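The Fish Oil Shelf, and Other Things We Own Now

Home › Galleries › Pets and Their Paperwork

In February we adopted two elderly cats, and by the end of the month they had more personal effects than I do. Araceli Barrera asked to see the haul, Petro Stasiv asked what it all cost, and only one of them is getting an answer.

The yellow gingham came first. It was bought for picnics, back when we were going to be people who had picnics. It has been to the park once, where it met a quantity of potato salad, and it has lived indoors ever since. Checks are good at hiding crumbs and very bad at hiding cats.
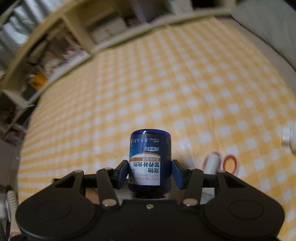 Fish oil was Mỹ Phan's idea. She swears by it for coats, and her own cat does have the finish of a grand piano. Ours have the finish of a doormat, so we had room to improve. The soft capsules are meant to vanish into dinner. Clorkonmont, the larger of the two, can eat 5 spoonfuls of chicken around a capsule and leave it in the bowl, polished.

Her sister Fatholm takes hers without complaint, then goes to see whether Clorkonmont has finished with the other one. We have started serving them in separate rooms. The hallway gets a lot of foot traffic around 6 p.m.

Crescencio Chávez wrote to say that his dog has a supplement drawer. We had a supplement drawer too, until Fatholm learned to open it. Supplies now live on top of the refrigerator, next to the good scissors and a fondue set Seraina Kaufmann gave us, still in its box.

Next gallery: the carrier, and who refuses to get in it.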